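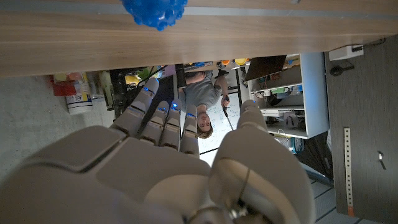 According to Sofia Mota, the question is badly posed as long as it says "machines" and "chores" in the plural. A machine that folds a towel from a flat start, on a known table, has done one chore once. She would strike the word "yet" from the title of this unit as well, on the grounds that it assumes a single date after which the answer changes. The title has been kept, but her objection is a fair way into the material, and the first section takes it up.

## Unit 9: Can machines do the chores?

Reading before class: the Vurndale task sheets, parts A and B. Bring the grasp table from Unit 8.

### 9.1 What counts as doing a chore

A chore is a task with a start state, an end state, and a tolerance. Most disagreements over whether a robot "can" do a chore come from leaving one of these out.

- **Start state.** Clearing a table where each item stands upright and apart is a different task from clearing one after dinner. A result must say which items were present and how they were placed.
- **End state.** "Put away" needs a location and an orientation. A cup on its side in the cupboard is a failure under most household rules and a success under many lab rules.
- **Tolerance.** Time, breakage, and human help all belong here. A task completed with one human nudge is logged as assisted, never as complete.

In this course a claim that a robot can do a chore must name all three. Claims that don't are marked *unspecified* and are not compared with each other.

### 9.2 The hand

Two families of end effector are used on household tasks.

**Parallel grippers** have two surfaces that close along one axis. They are cheap, easy to model, and strong for their weight. They do poorly when an object must be turned within the grasp, because turning it usually means setting it down and picking it up again.

**Multi-finger hands** have several jointed digits and, in most designs, an opposable thumb. They allow:

- power grasps, with the object held against the palm
- precision grasps, between thumb and fingertips
- in-hand rotation, where contacts are broken and remade in sequence

The cost is in control. Each added joint adds a command, a sensor reading, and a thing that can drift out of calibration. A hand with many joints and poor contact sensing will often lose to a plain gripper on the same shelf of objects. Students tend to overrate joint count when they compare designs; read the sensing section of a data sheet first.

Small round objects are a standard early test. A ball offers no flat face, and it rolls when touched off-center, so the first contact matters more than the closing force. A textured ball is easier to hold than a smooth one but harder to model, as the contact points vary with orientation.

### 9.3 The view from the wrist

A camera fixed to the wrist or gripper moves with the hand. Three effects follow.

1. *Orientation.* The image rotates with the wrist. Gravity does not point down in the image, and a method trained on upright pictures will need either correction or training data that includes the rotation.
2. *Occlusion.* The fingers cover part of the workspace, and they cover most of it at the moment of contact. Many systems plan the grasp from an earlier view and close on touch alone.
3. *Background.* People, shelves, and lights pass through the view. A method that keys on background will work in the room where it was trained and stop working when a shelf is moved.

The usual remedy is a second, fixed camera. It restores a stable frame of reference but brings its own calibration problem: the transform between the two cameras must be known at each time step. Errors in the arm's joint readings go straight into that transform.

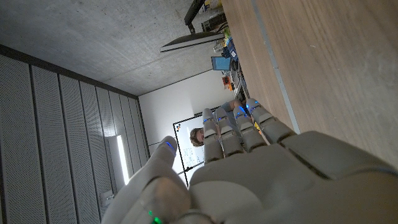
Why does a robot that loads a dishwasher in one kitchen fail in the next? The second kitchen changes several variables at once: rack spacing, door height, lighting, and the shape of the plates. Each change may lie within what the system handles alone, but the combination was not in its training data, and errors in the early steps carry into the later ones.

### 9.4 Worked case: the Jiltside sorting task

The Jiltside task comes from a parts room. Mixed items arrive in a tote and must be placed in marked bins. The log in your packet covers 544 attempts with a multi-finger hand. An attempt begins when the hand leaves its rest position and ends on release or timeout.

Work from the log. Before computing anything, do the following:

- Separate assisted attempts from unassisted ones. The flag is in column 2.
- Check that each failure has a stage code: approach, contact, lift, transfer, or release.
- Set aside attempts in which the tote was refilled partway through. Their start state is not known.

Then tabulate failures by stage. Expect contact and lift to be hard to tell apart. A grasp that was poor at contact may hold until the arm accelerates, and the operator codes what was seen, which is the drop. Where the fingertip readings are available, use them to recode; where they are not, leave the operator's code and say so in your write-up.

A single success rate should not be reported for this log. The items differ too much. Report by item class, with the number of unassisted attempts in each class beside the rate.

### 9.5 Shop floor and household compared

The shop floor is the easier case in most respects. Parts are known in advance, fixtures can be added, and the lighting can be fixed. When a station fails, a worker trained on it is usually nearby. The demands are higher on cycle time and on repeatability over a shift.

The household has loose time limits. A robot that takes an hour over the laundry may be acceptable if it needs no attention during that hour. Against this:

- object sets are open – new things come in each week
- soft items (cloth, bags, food) are common, and their state is hard to represent
- the same space is shared with people and pets who do not follow a safety procedure
- the owner can't be asked to recalibrate a wrist camera

The Promville and Motaung trials in the packet are often cited side by side. They should be read with care. Promville used a fixed set of rigid items and reset the counter between runs. Motaung allowed residents to leave things as they liked, but permitted remote assistance at any stage. Neither protocol contains the other, so a higher figure in one says little about the system in the other.

### 9.6 Position as of this unit

For rigid objects, known containers, and a cleared work surface, unattended operation is reasonable on the shop floor and has been shown in limited form in homes. For cloth, for cluttered drawers, and for any chore that chains several tasks without a reset, results still depend heavily on the start state. Chained tasks deserve particular attention. If each of the steps succeeds most of the time but none can detect its own failure, the chain as a whole will be unreliable, and it will be unreliable without notice. Failure detection and recovery are covered in Unit 10.

### Problems

1. Rewrite each of these claims so that it names a start state, an end state, and a tolerance: "wipes tables," "puts away groceries," "restocks a shelf."
2. For the Jiltside log, produce the failure table described in 9.4. State how many codes you changed and on what evidence.
3. Choose a chore and give a case where a parallel gripper should be preferred to a multi-finger hand. Support the choice with the grasp table.
4. A wrist camera loses sight of the object just before contact. Describe two ways to continue the grasp and the sensor each depends on.
5. Draft a protocol under which the Promville and Motaung systems could be compared directly. Limit it to one page.

Problems 2 and 5 are due Monday at the start of class. The others will be worked in section.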